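Tuesday, late, tea gone cold beside me

I meant to write yesterday and fell asleep on top of the notebook, so this will have to cover both days, and I apologize to whichever older version of me is trying to read the handwriting.

The mirror problem is finally giving up some ground! I have been grumbling about it since the start of November. Our tracking code takes the video from the hand-held grippers and works out where the gripper was at every moment, and it does this by picking out little corners and edges in the room and trusting them to stay put. A mirror is full of corners and edges that don't stay put. Worse, they move in a way that makes perfect sense, as if there were a second room behind the wall, and the poor solver believes in that second room with its whole heart. I have some sympathy. I walked into a glass door at Cattaneo in my first week.

Sofia had the thought (over soup, which is where she has most of them) that we should stop trying to find mirrors by what they look like and look at depth. If a patch of points all claims to sit two meters behind a surface we have already mapped as a wall, throw the patch out before it ever gets a vote. I wrote it up in the afternoon, badly, then again after dinner, less badly. On the long Lomurmont recording, 3899 frames, the old version lost its place in 242 of them. The new one I haven't run to the end yet. It was still chewing when I left, and I made myself put on my coat and go home.

Elisa and I spent most of this morning on the markers, which deserve their own paragraph. The square tag on top of the gripper is a lovely thing to have when the other hand can see it, and for the two-handed recordings it is how we tie left to right. But Elisa noticed that our code was accepting a tag even at a steep angle, where the pose can flip over like a pancake, and that flip was being smoothed into the path as a sort of shiver. I had been blaming the shiver on people's wrists for two weeks. I owe several wrists an apology. 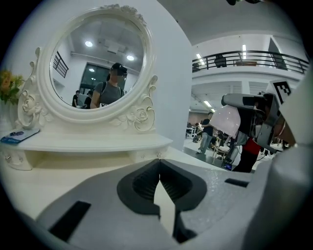 So tomorrow the plan is to keep the depth check and the tag check apart, each with its own switch, and run them one at a time. Ngọc wants both on at once to save an evening, and I understand why, but I have been burned before by two fixes that only worked while holding each other up. We settled on separate runs first, and I am bringing pastries to make up for the lost evening.

Mother called while I was typing in the settings, and I told her I had spent the day teaching a computer not to believe in looking glasses. She said my grandmother used to cover hers during thunderstorms. I may name the switch after her.

Must remember to ask Elisa for the angle limit she wrote on the back of her hand, before she washes it off.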